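Writing the Methods Chapter Last

October 20, 2022

I turned in the full draft of my dissertation this week. It came to 309 pages with the appendices. My advisor, Dr. Bajpai, wrote back "received" and said she would have comments before the holidays. I slept for most of the following day and then cleaned the refrigerator.

A few people in the department have asked how I got the last part done, mostly second and third years who are starting to worry. I told Archana Lodhi I would write it down so she could stop asking me in the hallway.

My topic is how people in Nadasbridge moved from renting to owning in the decades after the rail yard closed. Most of my sources are deeds, tax rolls, and interviews. I had 2470 records in a spreadsheet by the end, and I had typed almost all of them in myself. I would not do that again. If your department has any money at all for a research assistant, ask for it in your first year, before everyone else does. The form is two pages long and I never filled it out.

The main thing I did differently from the advice I got was to write the methods chapter last. Everyone tells you to start there, as it's supposed to be the easy one. I tried that three times. Each time I wrote about what I planned to do, and then the archive closed for repairs or a family changed their mind about being interviewed, and the chapter was wrong again. This July I threw out all three versions and wrote a new one in nine days from my notebooks.
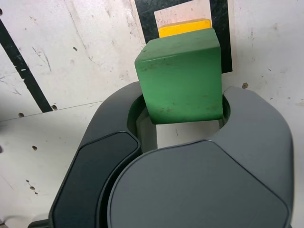
That only worked on account of the notebooks. I kept one per semester and put the date, the place, and what I looked at on every page, even on days when I found nothing. Some of the entries are one line. "Box 14, all water bills, went home." When the time came I could say exactly how many visits I made and which boxes I skipped. If you are going to leave methods for the end, you need something like this. Memory is no good after four years.

The second thing was a writing group. There were five of us at the start, from different departments, and we met in the library basement in a room with a loud vent. The rule was that you sent pages the night before or you didn't get to talk. Dinesh Bhatt from chemistry kept the schedule. He read all of my chapters and I read all of his, and I still could not tell you what his second chapter is about, but I could tell him when a paragraph made a claim and then never came back to it. He did the same for me. A reader outside your field won't fill in the gaps for you the way your committee will.

Two people dropped out over the winter, one for a job and one to have a baby. We kept going with three. It was better in some ways, as everybody got a full hour.
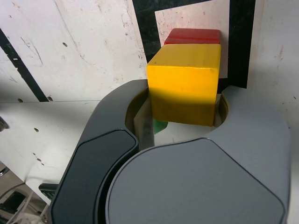 I should say something about the defense practice talk, which went badly. The graduate school runs a session where you present to whoever shows up, and I had prepared forty slides for twenty minutes. I got as far as slide 17. A man from the business school asked what the main finding was and I gave him an answer that lasted through the rest of the question period. Afterward I sat down and wrote the finding in one sentence on an index card. It took most of an afternoon. Then I went back and changed the introduction so that the sentence was on the first page, where it should have been all along.

I also cut a chapter. It was on church building funds and I liked it very much. Dr. Bajpai had been saying for a year that it belonged in an article, and I had been nodding and leaving it in. Taking it out meant fixing cross references in every other chapter, and I found mistakes in those references that had been sitting there since my proposal. So budget some time for that.

Practical items, for Archana and anyone else:

Check the margin requirements before you put in your maps. I had to resize all of mine.

The formatting office answers email in the morning. In the afternoon you get the automatic reply.

Back up to two places. I used a drive at home and the university server.

Ask for permission letters for photographs early. One family took seven months to get back to me, and they had wanted to say yes the whole time. The letter was under some magazines.

The defense isn't scheduled yet. It depends on when my outside member gets back from leave. Until then I am grading midterms for the intro course and reading a mystery novel that I started in my second year. I had to begin it again from page one.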